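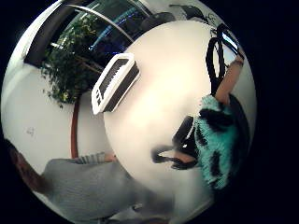

Soft Things in a Small Room: Making, Keeping and Washing a Crocheted Toy

Student project report, Textile and Home Studies, second year
Nasrin Sharifi
Supervisor: Vesna Vidmar
Handed in November 1, 2022

1. Why I chose this subject

In our course we must choose one object from the home and follow it for a longer time. Many students in my year took clothes or bed linen. I took a crocheted toy, because I learned crochet from my aunt and I wanted to understand better what happens to such an object after the last knot. Books about crochet explain very well how to begin, but the washing is often only one line at the end: "wash by hand." I wanted to know what this means in a real apartment, where the room is small and the same table is used for everything.

The toy is called Skumari. It is a small creature and it is hard to say which animal it is. I wanted it so – a child can decide. The body is turquoise with speckles, the middle is white, and the small knobby parts are black.

2. The pattern and the yarn

I wrote the pattern myself in August, when I had no classes. The body is worked in the round in single crochet. I used a hook one size smaller than the yarn label advised. With the bigger hook the fabric opened when I stuffed it, and the filling was looking out between the stitches.

The speckled yarn was the most difficult choice. A speckled yarn hides small mistakes, this is true, but it also hides the stitches from the person who is working. I lost my place often and had to pull out several rounds. In the end I put a marker in the first stitch of every round and wrote each round on paper. From the paper I know that the finished toy has 1,149 stitches. A first version, which I planned much bigger, would need 3,539 according to my calculation, and I stopped it after the head.

The black parts I made separately and sewed on later. Black yarn in the evening is bad for the eyes. I recommend to do this part by the window in daylight.

3. The place of work

All the work after the crochet was done at a round table with a light gray top. I was first thinking a round table is not practical, since you cannot push it well to a wall. But for sewing small parts it was pleasant. There is no corner where the elbow hits, and I could turn my chair a little and still have everything at the same distance. The pale top also helps with finding things. A black thread end is seen at once. White filling is another story, and I found pieces of it on my sleeves for days.

I noticed that a gray knitted sweater is not the best clothing for this work. The fibers of the toy and the fibers of the sweater catch each other.
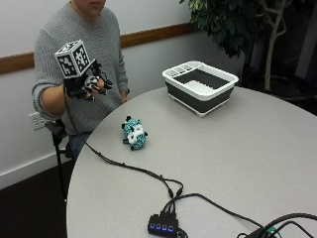 Vesna Vidmar remarked, after she read this chapter, that I should write more about the surface and less about the sweater. A soft object on a smooth top slides away when you sew with one hand, she said, and in her own classes she puts a folded towel under the work. I tried it the next day and she was right. The toy stays on its side where you put it, and the needle goes in where you want.

4. Storing and washing

For washing I used a collapsible basin of the type made for dishes, with a white rim and dark gray silicone sides. I compared it in my notes with the sink and with a normal bucket. The sink is too big for one small toy and must be cleaned first. The bucket is too deep, you must bend over it, and on a table it stands too high. The basin stands on the table at a good height, and when you are finished it becomes flat and can go behind the cupboard.

My steps were these. Fill the basin with cool water to the middle. Put in a very small quantity of wool soap and mix it with the hand before the toy goes in, so that no soap sits in one place. Press the toy down and let it come up again, many times, without rubbing.
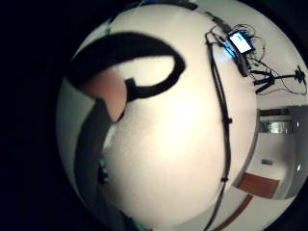
Rubbing makes the speckled yarn hairy, and after this it never looks the same. I made the mistake with a test piece and I keep it in my folder as a warning. After pressing, change the water until it is clear. Then roll the toy in a towel and push with flat hands. Do not twist the arms or legs, the sewing will be pulled long.

Drying was the slowest part. The outside feels dry early, but the filling inside holds water much longer. I turned the toy every morning and every evening. I think a person who is in a hurry should not wash a stuffed toy at all, and should only clean the dirty place with a wet cloth.

The black yarn gave a little color into the first water, but I could not see any change on the white part. Next time I would wash the black yarn before I begin, in the skein.
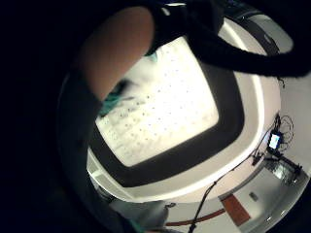

Comum Student Reports, Issue 2

5. What I would do in another way

I would choose a washable filling with longer fibers. Mine made small lumps near the neck, and I had to pull them apart from outside with a needle. I would also sew the white patch with smaller stitches on its lower edge, where a finger can go under it.

The pattern needs one more correction. In round nine I wrote "increase" two times and it should be only one time. Whoever takes the pattern from the folder in the course room, please change this with a pencil.

The remaining yarn, the hook and the test pieces are in the second drawer. The basin goes back to the kitchen.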